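Covering a work table with paper — which tape for the grid?

Skonley Makers Board > Benches and Tables

tavira_bench
31st March
Hello all. I want to cover my big table with brown paper and divide it into cells with tape, so that every part of a job has its own place. I sort small electronics and I lose things all the time. My questions are which tape is good, and if the paper needs to be glued.

oldplane42
Don't glue it. Paper is there to be thrown away. I change mine every 2 weeks.

navedari_kit
I use brown paper and blue painter's tape, and I am happy with both. The tape comes off clean from my table top, also after a long time. Pull the paper tight before you put the first strip, and start from the middle, not from the corner.
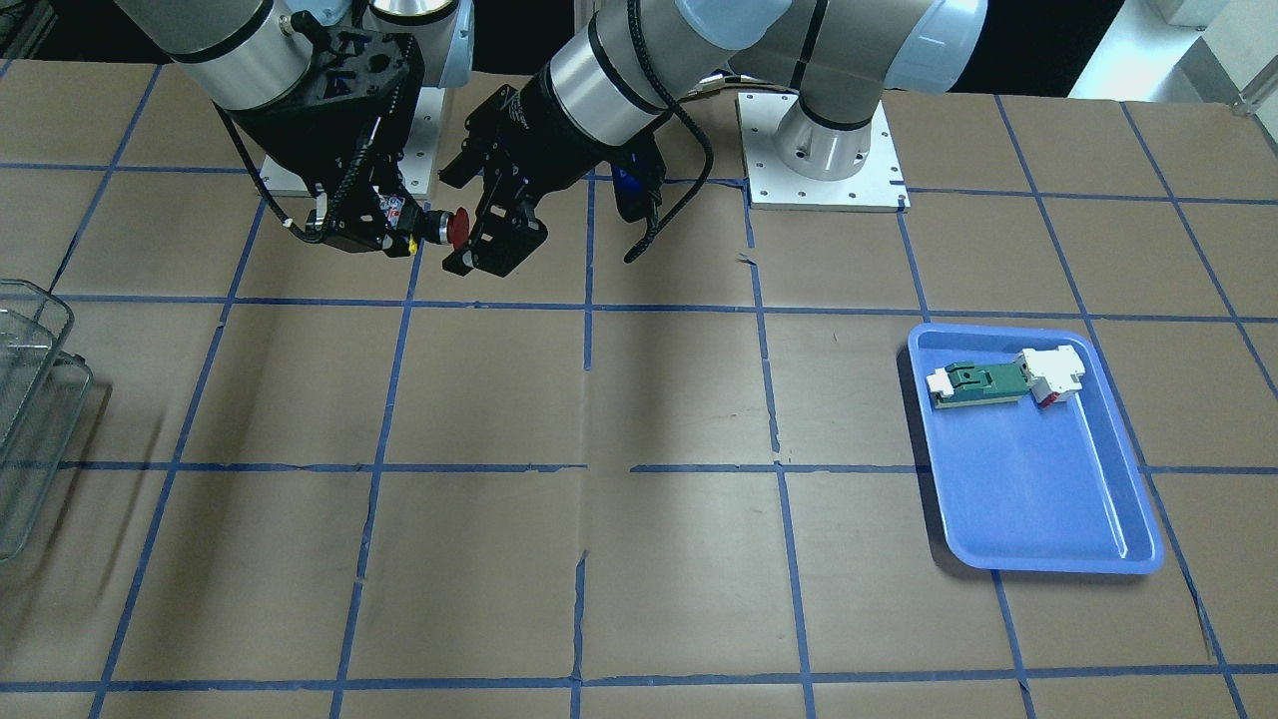 For the parts I would take a plastic tray with a raised rim, in a light colour. A long board can lie diagonally in it and the screws do not roll to the floor. The tray is bigger than one cell of my first grid, so please measure your tray before you cut any tape. I made this mistake and had to do 18 strips again.

mottram_sid
I disagree about the paper. It tears as soon as you drag something heavy. A rubber mat costs more, but you buy it once. You can draw lines on it with chalk pencil.

navedari_kit
It is true that it tears, but I lift things, I don't drag them. And on paper I can write the name of the job inside the cell — on a mat I would not do this.

oldplane42
Chalk on rubber is gone by lunch, Sid.

mottram_sid
Mine isn't. Perhaps you lean on it too much.

tavira_bench
Thank you, I will try paper first. The shop in Galtbridge has wide rolls in April. Should the cells be all the same size?

navedari_kit
Mine are, but make them larger than you think.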